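Home | Features | Studio | Type | Subscribe

The Typeface That Took Two Winters

Print this article | E-mail this article

Danilo Dimaculangan draws letters for a living, and for most of the last two years he has been drawing the same ones. Durkeck, the text face he finished in March, was commissioned by Tveit, a packaging studio that wanted one family it could use at very small sizes on labels and inserts.

The first version had 93 characters. Tveit printed it on uncoated stock at five points and sent the sheets back with circles around the lowercase a, e and s. The openings had filled with ink. Dimaculangan widened them, then found that the wider letters made the numerals look cramped, so he redrew those too.

"You fix one letter and you have moved the problem next door," he says. 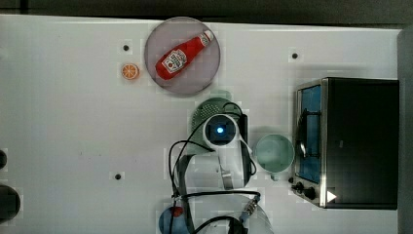 Spacing took longer than drawing. He works from a list of 3,000 letter pairs, which he checks on paper in the morning and corrects on screen after lunch. Capital T followed by a lowercase o is easy. A slash between two numbers, common in net weights, gave him trouble for weeks.

Tveit paid for exclusive use through the first year. After that the rights go back to Dimaculangan, who plans to release the family through Plelent, the small foundry that sells his earlier face, Sovard. Sovard has a heavier build and was meant for posters. He says he would space it differently now.

An italic is next. He has the lowercase sketched in pencil and does not like the g.

We use cookies to remember your settings. By continuing to read, you accept our cookie policy.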